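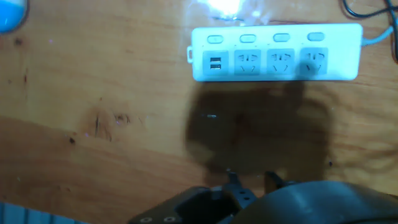 From: Zdislava Sýkora, Office Services
To: all-staff list, Hrubý Building
Subject: Re: [all-staff] Extension leads on desks: which may stay?

Dear colleagues,

Several members of staff have replied to my notice of February, and most of the replies raise the same points as the message quoted below. I am therefore answering to the whole list.

On 'Extension leads on desks', a member of the Joneck project team wrote:

> Thank you for the notice. Could Office Services please clarify
> three matters before we start unplugging things?
>
> First, does the rule cover the flat white strips with a switch
> for each socket? Most of us on the second floor have one on the
> desk, and we had understood that these were approved.
>
> Second, may we charge telephones from the USB ports at the end
> of the strip, or must we still use the charging shelf by the
> kitchen?
>
> Third, the visitors who come to us from Tevex bring plugs of
> several kinds. If adaptors are no longer allowed, what are they
> to use?
>
> We would also be grateful to know who is to deal with the loose
> cables at the backs of the desks, as some of them do not seem
> to belong to anyone.

The position is as follows.

1. Switched strips. The white strips with three outlets, a USB module and a row of four buttons along the top may remain on desks. The rule in the February notice concerns the older unswitched leads, which are to be handed in at Room 111. One strip is allowed per desk. A strip may not be plugged into another strip, whatever its type, and this applies also to desks that have been pushed together for project work.

2. USB charging. The two USB ports may be used for telephones, headsets and similar small items. The charging shelf by the kitchen will stay in place for those who prefer it. Laptops should continue to be charged from their own power supplies.

3. Visitors' plugs. The outlets on these strips have openings for more than one type of plug, and visitors should try the strip first. Where a plug does not fit, please ask at Room 111 for an adaptor and return it at the end of the visit. Adaptors brought from home are not to be left in the building.

4. Kettles, heaters and fans. I have been asked about these separately. Kettles and heaters are not to be run from any desk strip. Small desk fans are permitted. The kettles in the two kitchens are checked by Cluno, and any kettle found elsewhere will be taken to Room 111 and held there for its owner.

5. Loose cables. Each team is asked to go through the cables on and behind its desks before the end of the month. Cables in use should be gathered together and kept clear of the front of the desk, so that the surface can be wiped. Those which cannot be matched to any equipment should be placed in the box outside Room 111. Please do not cut or knot them. Network cables fixed to the wall are to be left as they are.

6. Placing of the strip. The strip should lie flat on the desk with its buttons within reach, and away from cups and plants. Staff who wish to hang theirs under the desk may use the loop at the end of the casing, but should ask us to fit the hook. Screws must not be driven into the desktops.

At the end of the working day, please switch off any socket that is not needed overnight. Equipment that must stay on should carry a label giving the name of the team. Labels are available from Room 111 between 9.00 and 11.30 in the morning.

Further questions may be sent to me directly or raised on this list. Requests for new strips should come through team leaders, stating the number of desks concerned.

Yours sincerely,

Zdislava Sýkora
Office Services
Room 111, Hrubý Building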